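### 3.2 Workspace layout and labeling rules

We would like to spend a little time on the tabletop itself, because in our experience the rules for a shared workspace are the part of a manipulation protocol that gets the least care on paper and causes the most trouble later on. The Vollstead protocol, which we adopted early and have grown rather fond of, asks that every target position be named on the table, that the names be readable by a person standing nearby, and that at least one mark fix the direction of the layout for anyone who later looks only at the recordings. We kept all three requirements and added two of our own - the target cells must be blank at the start of a session, and no label may lie inside a cell.

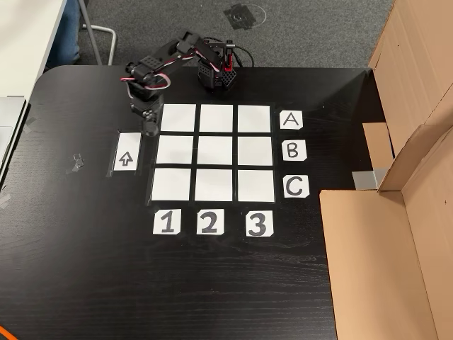
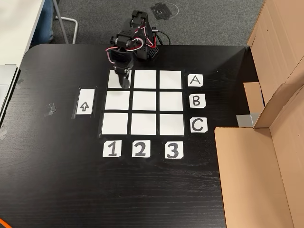
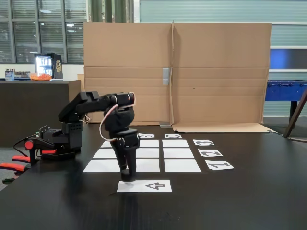 **Figure 4.** The labeled three-by-three grid and the arm.

Camera placement is where the Vollstead text leaves the most room, and we think a firmer rule would be kind to everyone who has to annotate the results. Our partners at Dondeck and Belmonte each began with their own habits, and in a first round of 60 recordings, 34 had at least one cell named wrongly by an annotator who had assumed that row A was always the far one. The assumption is an easy one to make: in the first two views of Figure 4 the letters run down the right side of the grid and the numerals sit below it, while in the third the numerals are on the right and the letters B and C lie along the far edge, turned sideways. The arrow card is what settles the matter, pointing up in the first two views and to the left in the third. We therefore ask annotators to find the arrow before they name anything, and to leave a cell unnamed if the arrow can't be found.

The same rule is helpful when the arm hides part of the layout, as it will sooner or later. A gripper over a corner cell is no reason to discard a recording, provided that enough labels remain in view to work out the rest - we settled on two letters and two numerals as the minimum. With the Moden checklist, which puts these steps on a single page, we went on to annotate 1310 recordings, and we kept a random 75 of them aside for the agreement study in Section 4.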